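Bench notebook, Araújo garage — March, late afternoon

Spent most of the day on the wrist again, and I have to say I'm fond of this little arm even when it sulks! Simone came by with coffee and good advice (shorten the lead to the relay, she said, and she was right), so the gripper now closes the same way each time I ask it to. I ran 23 closes on the bench before supper, with 7 slow ones near the start that I put down to my own timing value. It was set at 40 and I've brought it down to 17, which feels much kinder.

Next up is the plate, the round blue one. I'd like to come at it from straight above and then tip the fingers toward the rim — Valdir thinks a side approach would be easier, and he may well talk me into it.

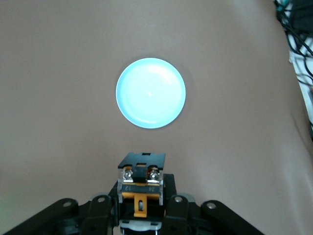
Kelly, if you get in before me, please leave the timing where it is and try Valdir's way first.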